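Metlow发布Bonivine内墙涂层系统第二版施工规程
1月1日　Metlow新闻办公室

Metlow今日发布Bonivine内墙涂层系统施工规程第二版,即日起适用于新签项目。
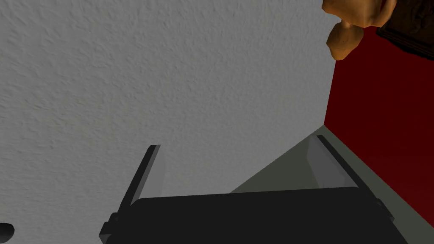 按Dillel的说法,第一版规程最难执行的是基层含水率一节,现场班组往往拿到了读数,却找不到对应的处理办法,工序只能停下来等技术部门回复。Dillel希望新版把判定和处置写在同一张表里。

第二版采纳了上述意见。基层含水率、表面强度和碱度三项检测结果现合并为一张判定表,每一档读数对应一种处置方式:直接施工、延长干燥、加涂封闭底漆或铲除重做。读数落在两档交界处时,按较严的一档执行。

修订所依据的数据来自Giraldo项目。该项目为既有办公建筑改造,内墙施工面积3,263平方米,由Dillel承担喷涂作业,Metlow提供材料和技术交底。施工期间共留取试样317件,分别用于附着力、耐擦洗和色差检测。检测中发现,附着力偏低的试样多来自旧腻子层未完全清除的部位,与喷涂压力的关联较弱。据此,新版将旧腻子层的清除列为强制工序,并要求在隐蔽前留存书面记录。

新版主要变更如下。

第一,喷涂参数。喷嘴口径、喷涂压力和喷距改为按纹理等级给出区间,取消原来的单一推荐值。施工方应在每一工作面开工前制作样板,经确认后方可展开大面积作业。样板应保留至该工作面验收结束。

第二,阴角及分色部位。两种饰面在阴角交接时,先完成纹理面,待其达到实干后再贴遮蔽带,最后施工平涂面。遮蔽带应在平涂面表干前撕除。原规程允许两面同日施工,该条款废止。

第三,深色面漆。深色平涂面的遮盖力受底漆颜色影响较大,新版要求使用调色底漆,并规定同一墙面必须使用同一批次面漆。补涂应以整面墙为单位,不得局部点补。

第四,环境条件。施工及养护期间的温度、相对湿度须连续记录,原先每班一次的人工抄录不再作为验收依据。记录中断的,须说明中断时段内的通风和采暖状态。

第五,验收。纹理面以侧光检查,光源与墙面的夹角和观察距离在附录中另行规定。平涂面以自然光或等效光源检查。两类饰面的验收结论应分别填写。

规程正文共108条,另附检测表格和样板确认单。已按第一版签约且尚未开工的项目,可由合同双方协商改用第二版;已开工的项目继续执行第一版,但旧腻子层清除一项建议参照新版办理。

Bonivine系统由封闭底漆、纹理中涂和水性面漆组成,适用于混凝土、水泥砂浆及石膏板基层。本次修订不涉及材料配方,现有库存可继续使用,包装标识不作变更。

Metlow将于年内组织面向施工单位的技术交底,内容包括判定表的使用、样板制作和侧光检查方法。Dillel参与交底教材中喷涂作业部分的编写。下一次规程复审定于11月进行,在此之前收到的书面意见将一并纳入复审范围。意见应注明所涉条款编号,并附现场记录或检测报告。

相关新闻
Metlow与Dillel签署内墙喷涂技术合作协议
Giraldo改造项目内墙工程完成验收
Bonivine封闭底漆产品说明书更新
内墙涂层侧光检查方法问答

媒体联络:Metlow新闻办公室　|　版权所有 Metlow　|　返回顶部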